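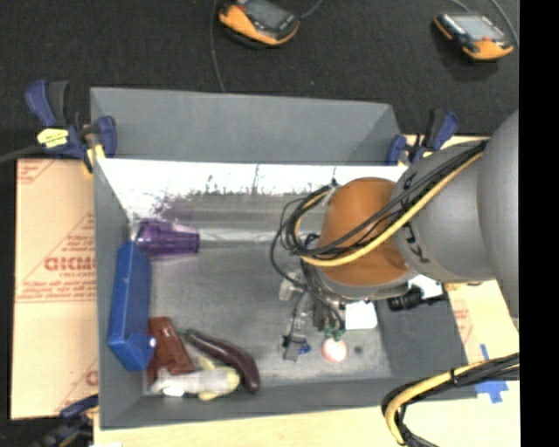 ## Notes: Reading a water bill for leaks (25-minute slot, starts 2:15)

Slide numbers match the August version of the deck. If the clicker fails, Shaohua Zeng has the laptop at the side table.

**Slide 1 - Title**

Name, department, one sentence on the Tondus district. Don't read the subtitle.

**Slide 2 - What the meter records**

- The meter records volume passed since it was installed. It does not record when the water passed.
- The bill shows the difference between two reads. All daily figures on a bill are averages.
- An estimated read is marked with an E. Ask who has seen one. Most people have and took it for "electronic."
- Two estimated reads in a row make the third bill hard to interpret. A jump there may be a correction.

**Slide 3 - Night flow**

Main point of the talk, so slow down.

Between 2 and 4 a.m. an ordinary house uses close to nothing. Any steady flow in that window is a leak, a softener regenerating, or irrigation. Softeners and irrigation stop. A leak keeps going.

Show the plot from the Cheng Street building. Point to the flat section first, then the morning peak. The audience will look at the peak unless told otherwise. The flat section sits at 3 gallons an hour and never drops to zero in the 31 days plotted.

Do the arithmetic out loud: 3 times 24 is 72 gallons a day, a little over 2,200 for the period. Total use on that bill was high but still inside the normal band for the building. Nothing on the bill itself would have flagged it.

**Slide 4 - The two-read test**

1. Pick a time when the building will be idle. Overnight is best.
2. Shut off the ice maker and any timers.
3. Write down every digit on the register, including the ones after the decimal.
4. Read again before any tap is opened.
5. If the number moved, close the main house valve and repeat for 30 minutes.

Movement with the valve closed puts the leak between the meter and the valve, or means the valve does not seat. Old gate valves often don't. Say this clearly - someone will otherwise go home and dig up a yard.

**Slide 5 - Toilets**

Keep it short. Dye in the tank, wait 15 minutes, look in the bowl. Replace the flapper before touching the fill valve. A fill valve that cycles every so often is usually reacting to the flapper.

**Slide 6 - Thresholds**

Qiuyue Song's table. She set the alert at a continuous flow for 24 hours and compared it with a 48-hour setting on 900 accounts.

- 24 hours: more alerts, more of them from pool filling and new sod.
- 48 hours: fewer calls, but slow leaks are reported a day later.
- Neither setting catches a flapper that sticks only now and then.

Skip the second table unless asked. It is in the handout, along with the register types (Jekton dials read left to right, Dretness displays need a flashlight to wake up).

**Slide 7 - Adjustments**

The policy varies by utility, so stay general. Most want a repair receipt and two reads after the repair. Tell people to take the first read on the day of the repair and keep the old part until the claim closes.

**Likely questions**

- *Can a meter run fast?* Mechanical meters wear and tend to run slow. Ask for a bench test if in doubt.
- *Does pressure matter?* Yes. A leak at 90 psi loses more than the same leak at 60. Check the regulator.
- *Data before 2000?* Paper only, quarterly reads, not usable for night flow.

Leave slide 4 up during questions. Handouts are by the door.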